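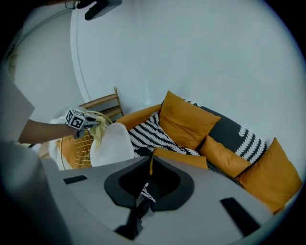 Week 4: Looking after the handheld gripper

Welcome back, everyone! Cinzia Morelli here, and I do hope you all found the new room at Dolside. We're on upkeep this week (my favorite, I'll admit it).

Before you pick up any cloth, wipe the marker cube with a dry lint-free rag and check that none of the black squares is peeling at a corner. Then open and close the fingers a few times, slowly, and feel for any grit. Our Turix pads get changed every 2,000 grasps, so please, please write your count in the log before you go home!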